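HANDOUT 4: STARCH GELATINIZATION AND RETROGRADATION
Food Materials, second half of term
Notes prepared by Tyyne Kiiskinen, revised 26/09/2020

4.1 Granule structure

Starch is stored in plants as granules. Each granule holds two polymers of glucose. Amylose is mostly linear. Amylopectin is highly branched and makes up the larger share in most common starches. Waxy varieties have almost no amylose, and this changes their behavior on cooling (see 4.4).

Native granules are semicrystalline. The crystalline regions come from short amylopectin side chains packed as double helices. Under crossed polarizers an intact granule shows a dark cross. Loss of the cross is the usual sign that order has been lost.

4.2 Gelatinization

In cold water, granules take up a limited amount of water and swell slightly. The change is reversible on drying. When a suspension is heated past the onset temperature, the crystalline regions melt, swelling becomes irreversible, and amylose leaches into the surrounding water. Viscosity rises sharply.

Onset depends on botanical source, water content, sugar and salt. Sugar raises it. With too little water, part of the crystalline order survives well above the normal range. Low-moisture cookies are the standard case: many granules are still intact after baking.

Do not confuse gelatinization (loss of order in the granule) with gelation (formation of a network on cooling). Several students mixed these up on the April test.

4.3 Pasting curve

The curve is recorded under constant stirring through a heat, hold and cool cycle. Terms to know:

Peak viscosity: the maximum reached during heating or early in the hold.
Breakdown: peak minus the minimum during the hold. Swollen granules rupture under shear.
Setback: final viscosity minus the hold minimum. Mainly amylose reassociation.

Worked values, Irkthorpe sample, all in mPa s: peak 2000, final 1717, hold minimum 628. Breakdown is 1372. Setback is 1089. Check both before the lab.

4.4 Retrogradation

On cooling, amylose chains associate within hours and set the gel. Amylopectin recrystallizes over days. The first process gives the initial firmness of a starch gel, the second accounts for much of the firming of stored bread. Reheating reverses most of the amylopectin part. Amylose crystals melt only at temperatures above 100 C, so that part remains.

Water released from an aging gel is called syneresis. Freezing and thawing make it worse. Waxy or substituted starches are used where this matters.

Review before next session: 4.3 in full, and the definition of setback. 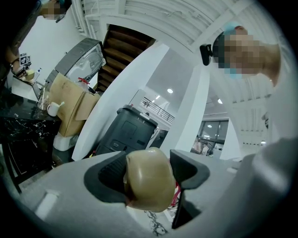 Why does stale bread soften when it is warmed?
Warming melts the recrystallized amylopectin, which loosens the crumb. The bread firms again as it cools and the chains reassociate.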